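Drostico bag unpacking set, readme

Last edit 15th July, Tania. Ask Fermín Ojeda about anything to do with labels, me about the rest.

What's in it

Short takes of shopping being taken out of carrier bags, and put back in. One bag per take. 3,262 takes in all, split over 8 folders by kind of item (jars, tubs, packets, fruit and so on). Folder 6 is the odds and ends, sorry, never got round to sorting it.

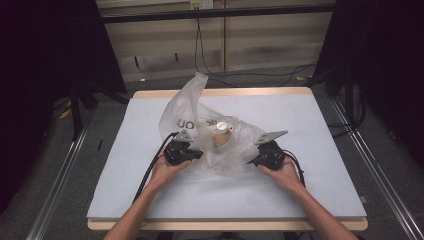 Bags are thin supermarket ones unless the notes say otherwise. We wanted the cheap crinkly sort because they never lie the same way twice, and the paper ones were too easy. Item goes in first, then the bag gets scrunched up or left slack, whichever the take sheet says. Label the item even if you only see it through the plastic: a small container with a white cap and an orangey body under one layer of film still counts as "visible, covered". Handle sticking up in a twist = "handle up". Both handles flat = "handle down". If you can't tell, leave it blank, don't guess. Print on the bag is not labelled, half of it is lost in the folds anyway.

Labels

item: plain word, lower case, no brands
cover: open / covered / hidden
handle: up / down / blank
done: yes if the item ends up on the board and out of the bag, otherwise no

Covered and hidden got mixed up in folder 3 before February. Olga Acuña has fixed most of them, I havent checked the last batch.

Known problems

Torn bags were swapped mid-session without a note. Packets of crisps are down as "packet" in some folders and "crisps" in others. Treat as the same thing.
A few fruit takes have two items in the bag, only the first one is labeled.

To do

Merge the Cisternas takes, Oriana has them. Proper item list. Spell check this.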